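Marngate Tabletop Sorting Set

README for the wrist-camera release. Maintained by Aliki Alexiou and Muthu Varghese at Lutatton.

What is in the set

427 teleoperated episodes of sorting and tidying on a wooden tabletop. Each episode has a folder of its own with the video streams, joint positions, gripper state and a one-line instruction in plain English. The objects are everyday stationery and slotted plastic baskets.

47 episodes are held back as a test split. They are listed in test.txt. Please do not train on them if you mean to report results against ours.

How the examples were gathered

An operator drives the arms with a pair of leader handles. Before each episode the operator moves the baskets and scatters the objects by hand, then reads the instruction aloud and starts recording. Recording stops when the operator presses the pedal. Episodes run for up to 8 minutes, and most are much shorter.

The wrist view looks out between the two black fingers, so anything close to the gripper is partly hidden. Crayon boxes may lie flat or at an angle, and their flaps are not always closed.
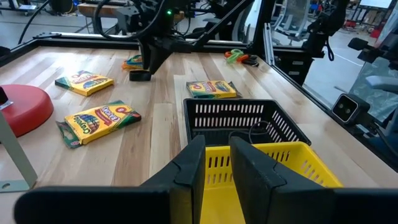

Folder layout

episodes/ holds one numbered folder per episode
labels.csv gives the instruction, operator initials and outcome
calib/ holds camera and arm calibration files
test.txt lists the held-back episodes

Outcome labels

Outcome is success, partial or fail. Muthu labelled every episode from the video, and Aliki checked the partials. Failed episodes are kept in. Filter on the outcome column if you only want clean ones.

Known problems

In 5 episodes the wrist stream starts late. These are marked late_start in labels.csv.
Cables and other arms come into view. We have not masked them.
The calibration was redone in May. Use the file named in each episode folder.

Use

Free for research and teaching. Scripts for loading the data are in the Busterport repository, under krishnan/loaders. Report bad labels there with the episode number.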